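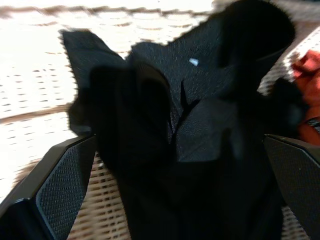
My mum's tablecloth came home looking better than it did at her wedding, Kerstin Strand wrote to us in February, and we've had her note taped up by the front counter ever since. We love getting mail like that!

Clandberg is a neighbourhood laundry and mending shop. Sobia Dhanial opened it with 2 machines and a borrowed ironing board, and these days we look after the washing for 136 households, plus a footy club with very muddy socks. Doors open at 7 in the morning.
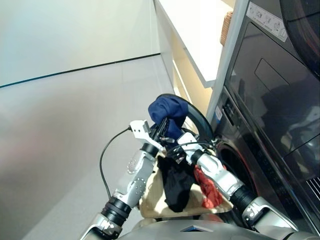
What we do

Wash and fold, hand washing for woollens, hems, zippers, and stain work -- Haris is mad keen on stains, so bring him your worst beetroot. Most mending takes nearly 50 minutes, and you're welcome to wait with a cuppa. 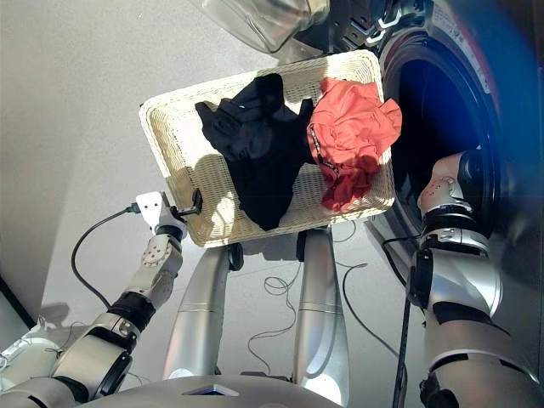 Guangming Guo runs our free darning nights, where you can learn to fix the elbow of a favourite jumper and probably go home with somebody's spare wool as well. Bring a needle if you have one. Colour matching is optional!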